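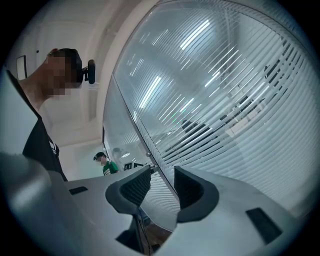

Posted by stunham_bench on 23/03/2025 in Grippers and End Tools

Hand-held gripper: right fingertip pad closes late after pad change

We run one hand-held gripper with a pale gray plastic body and two black fingertip pads, the curved kind with texture on the inner face. I put new pads on in February. Since then the right pad reaches the middle later than the left, and thin parts get pushed sideways before they are held. Log shows 287 closes since the change. Is this the pads or something inside the body?

emberg_tools

Most likely the pads are not seated the same. Take both off and clean the mounting faces. Put them back with the screws loose, close the jaws on a flat shim, then tighten a little on each side in turn. Open and close it 17 times by hand and look at the gap again. If the right side still lags with the pads off, the fault is in the linkage and you will have to open the body.

plerndale4

Had the same on ours. Was dirt. Blow out the slot between the fingers.

maillard_shop

I agree with checking the pads first, but write down the open width before you loosen anything. Ours read 100 on the left and less on the right, and the zero point was off as well — we had to set it again after the pads were straight. Don't grease the slide unless your manual calls for it. Grease holds dust, and then you are back to cleaning the slot every few days. We check the gap at each pad change now and write it on the tool's card.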